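Property storage (detention facilities)

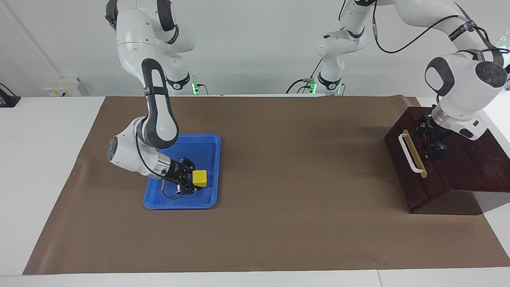
A small yellow cube held in a gripper in a blue tray, with a wooden box to the right.

Property storage, also called inmate property or the property room, is the part of a jail where the belongings of people in custody are recorded, sealed and kept until release or transfer. It is separate from evidence storage, which holds items connected with a criminal case and follows stricter rules on access.

Intake

Belongings are taken at booking. The booking officer lists each item on a property sheet, and the person being booked signs the sheet or is noted as having refused. Cash is counted by 2 officers and is usually credited to an account, with the coins and bills held apart from other property. Medication goes to the medical unit. Items that are illegal to possess are removed from the sheet and logged as evidence or contraband.

Descriptions on the sheet are kept neutral. A ring is entered as "yellow metal", not as gold, and a watch is entered by color and any name on the dial. This practice limits claims over the value of lost items.

Containers

Three types of container are in general use. Hanging garment bags hold street clothes and shoes on a fixed or moving rail. Heat-sealed plastic pouches hold wallets, keys, phones and jewelry. Lidded totes hold bulk property such as backpacks and bedding, and are the main cause of crowding in older buildings, where they are often stacked in hallways or unused cells.

Many jails set a limit on bulk property. Anything over the limit must be collected by a person named by the inmate, or it is mailed at the inmate's expense.

Room design

A property room is normally placed next to booking and release, with a pass-through window to each. Shelving is numbered by bay, and the bay number is written on the property sheet. Dry air is needed, as wet clothing sealed in a bag will grow mold - some facilities wash or dry clothing before it is hung.

The Trerholm County jail is often used as a case of poor layout. Its property room was planned for 117 garment bags and had a single door opening onto the booking desk. A report by Safta Munteanu, dated 2021-11-23, found that staff had moved the overflow to 6 closets on another floor, and that releases were delayed while bags were located. The county later added a second rail and began using Hullance, a barcode system for bags and totes.

Release and unclaimed property

On release, the pouch is opened in front of the owner and checked against the sheet. Both parties sign. Property left behind is held for a period set by state or local law, after written notice to the last known address. It may then be donated, sold or destroyed.

See also: Booking; Chain of custody; Retamal shelving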